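**Zwischenbericht an die Förderstelle, Stand März**
Vorhaben: Hüttenwanderweg Gallgate–Sastosent

Die Markierung der Südetappe ist abgeschlossen. Rostyslav Tymoshchuk hat mit seiner Gruppe alle Pfosten zwischen Gallgate und dem Pavliuk-Sattel gesetzt, zuletzt das Stück oberhalb der Baumgrenze. Der Sattel liegt auf 1.399 Metern und bleibt vorerst der höchste Punkt der Route.

In der Hütte am Sattel stehen jetzt 32 Schlafplätze zur Verfügung. Bettzeug und Decken sind geliefert, die Abrechnung liegt bei.
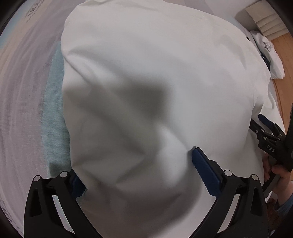

Offen ist weiterhin die Querung nördlich des Sattels. Der Hang ist nach der Schneeschmelze mehrfach gerutscht, und Svyatoslav Koval schlägt eine Umgehung über die alte Almstraße vor. Das verlängert die Etappe um zwei Kilometer. Die Zustimmung der Gemeinde Dretanville steht noch aus.

Für Werbung und Kartendruck wurden bisher rund 2.000 Euro ausgegeben. Die Karte ist in Druck – die Umgehung fehlt darauf noch und wird als Einleger nachgereicht.
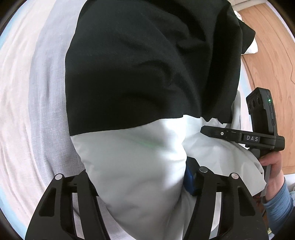
Zwischenbericht Nr. 2 · Seite 2

Die Schulung der Wanderführer leitet Arsen Chornovol. Erste Hilfe und Wetterkunde sind erledigt, die Begehung der Nordetappe folgt nach der Freigabe.

Wir bitten um Auszahlung der nächsten Rate und um Verlängerung der Frist für den Nordabschnitt.

Aarne Jääskeläinen, Projektleitung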